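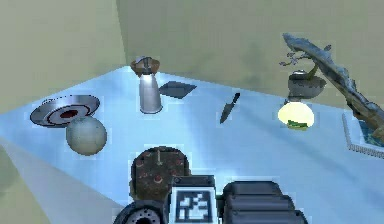 About Clareo

Clareo is a secondhand and vintage menswear shop with a focus on tailoring that women and men can both wear. We sell jackets, waistcoats, trousers, dress shirts and ties, most of them made before 2000. Everything is sold online and shipped from our workroom.

The business started in August with one rail of wool jackets bought from Ernus, a tailoring supply house that was closing its retail side. Those jackets sold in 18 days, mostly to women who wanted a boxy shoulder and had given up on finding one in the regular stores. We have bought with those customers in mind ever since.

How we buy

We buy from estates, closing shops and private sellers. Each piece is checked for moth damage, worn linings and weak seams. If a repair is needed, we do it before the item is listed, and the listing says what was done. We don't dye, distress or crop anything.
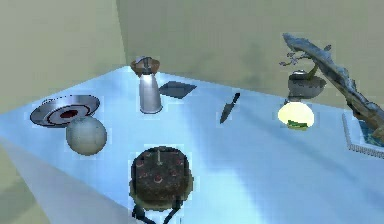
Chocolate cake on a light blue tabletop.

Sizing

Old labels are not much help, so we measure every garment flat and give the numbers in inches. For jackets that means chest, shoulder, sleeve and back length. Ties are listed by width at the widest point.

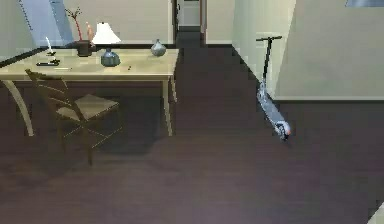 If you are between two sizes, write to us with the measurements of a jacket you already like and we will compare them. Sleeves can usually be shortened. Shoulders are much harder, and we don't offer that work.

Our labels

Ozoliņš is our line of new cotton shirts, cut from older patterns in 3 collar shapes. Prorkik covers ties and pocket squares made from leftover suiting cloth.

Orders and returns

The shop takes orders 365 days a year. Unworn items can be returned within 18 days. Altered pieces are final sale.

Page last updated Friday, January 27, 2023.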